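Bhatt Divided Work Bin for Robot Picking Cells
Equipment page – use, set-up and care 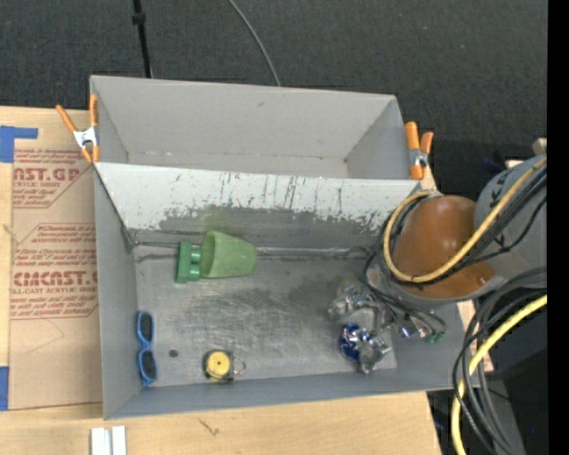
The Bhatt divided work bin is supplied to laboratories, training workshops and small production sites that use a robot arm to pick mixed items. This page sets out how the bin is to be installed, loaded and looked after. It should be read together with the site's own risk assessment and the manual for the arm. Where the two differ from this page, the stricter rule applies.

What is supplied
One open-topped bin with a full-length divider
One set of spring clamps
One set-up card, Prollthorpe pattern
One cell logbook

The arm, gripper and table are not included. Replacement clamps and logbooks may be ordered separately under part group 111.

Positioning and fixing
Place the bin on a flat, stable tabletop within the normal reach of the arm. The arm should be able to reach every corner of both compartments without passing close to its joint limits. Clamp the bin before power is applied to the arm. A bin that moves during a run will put the taught positions out, and the run must be stopped and the positions checked again.

Clamp handles stand above the bin wall and are obstacles. Enter them in the arm's keep-out zones at their full height. If a clamp is moved, even slightly, the zones must be updated before the next run.

Cables
Cables on the arm must have enough slack for the full range of wrist movement. Loose loops near the gripper can catch on a bin wall or on an item being lifted. Before the first run of each day, the operator should move the arm slowly through its working range and watch the cables from start to finish. Any cable that drags, pinches or pulls tight is to be secured again before work continues.

Choosing and loading items
A useful picking set includes items that differ in shape, weight and finish. Clear plastic, shiny wrappers and dark lenses are hard for many vision systems to judge, and at least one of each should be included in acceptance testing. Cups, toy bricks, small tape measures and sunglasses are all suitable. Do not load glass, open blades, batteries or anything that holds liquid.

Load one compartment only at the start of a run. Items should be placed by hand with the arm stopped and the gripper raised clear of the walls. They should not be lined up to suit the gripper unless the test plan calls for it.

Working near the arm
No person may reach into the bin while the arm is enabled. Reduced speed is not a substitute for stopping. The emergency stop must be within reach of the person in charge of the run, and that person must not leave the cell while the arm is moving.

Keep the tabletop clear of tools and offcuts. Sheet material or fixtures that must stay on the table should be taped or fastened down and recorded on the set-up card.

Inspection and wear
Scuffs and light scratches on the floor of the bin are normal and do not affect its use. Worn paint on the divider is also acceptable, provided that no loose flakes are present – flakes can be mistaken for items by the vision system and should be brushed out. Inspect the bin and clamps every 1,000 picks. Withdraw the bin from service if any wall is cracked, or if a clamp can be shifted with one hand.

Clean with a damp cloth and mild soap. Do not use solvents. Allow the bin to dry before it is loaded.

Records
Each run should be entered in the logbook with the operator's name, the item set used and any stop that was not planned. If the arm makes contact with the bin 3 times in one session, work must cease until the cause has been found. A logbook holds 20 sessions and should be kept with the cell when full.

Compatibility
The bin may be used with the Aritz bench frame and with the Enier tabletop mount. Both require the long clamp set. Customers using other mounts should send us a drawing before ordering so that clearances can be checked.

Technical enquiries
Naveen Khurana, Equipment Standards, Bhatt
The set-up card was last revised in October. Earlier cards should be withdrawn from use.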